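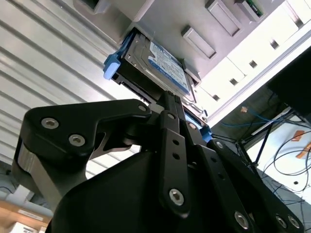 How often should a small archive read back the files it keeps on hard drives? Once every 30 days is enough for most collections, provided that each file has a stored checksum and that a second copy is held at another site.

Figure 2. A 3.5-inch hard drive seated in a grey storage chassis.

Reading time: 2 minutes

4. Read-back interval and the detection of silent errors

4.1 Background

A file held on disk can change without any fault being reported. The usual defence is to compute a checksum when the file is taken in, to store that checksum apart from the file, and to compare the two at set times. The comparison requires the whole file to be read. For a small archive the cost lies mainly in the load placed on the drives and on the network during opening hours, and the choice of interval is therefore a matter of local working practice as much as of storage theory.

Earlier sections described the holdings at Skaltholm and Tovar. Both archives keep scanned maps, parish registers and sound recordings. Both store their main copy on 3.5-inch hard drives (Figure 2) and send a further copy to the shared store at Sopacua. Neither archive had a fixed read-back interval before the study began in January. At Tovar, checks were run when a member of staff had time. At Skaltholm they were run only after a power cut.

4.2 Method

A sample of 275 files was drawn from each archive, weighted by file size so that long sound recordings were not crowded out by single-page scans. Checksums were computed at the start of the study with the Tikness tool and written to a separate log. Files that staff edited on purpose were removed from the sample and replaced by the next file of the same type.

Each check was run overnight. The log recorded the start and end of the run, the number of bytes read, and any file whose checksum differed from the stored value. A file that differed was read a second time before it was counted as damaged, so that errors on the network path could be kept apart from errors on the disk.

4.3 Results

The checks found 2 damaged files at Skaltholm and none at Tovar. Both damaged files were large sound recordings on the same drive. The drive's own error counters gave no warning in either case. Each file was restored from the copy at Sopacua, and the restored versions matched their stored checksums.

Differences on first reading that vanished on the second were more common at Tovar, where the nightly backup shared the same network link. Moving the check to begin after the backup removed them.

4.4 Limits

The sample is too small to support an estimate of the error rate, and none is offered. The drives differed in age and in hours of use, and purchase records at Skaltholm were incomplete. Loss through mistaken deletion was outside the scope of the work, although staff at both archives considered it the greater risk. The effect of frequent reading on drive life was not measured. Section 5 deals with the cost of holding the further copy.

Contact for this section: Azlan Halim | Text may be copied for teaching use | Back to top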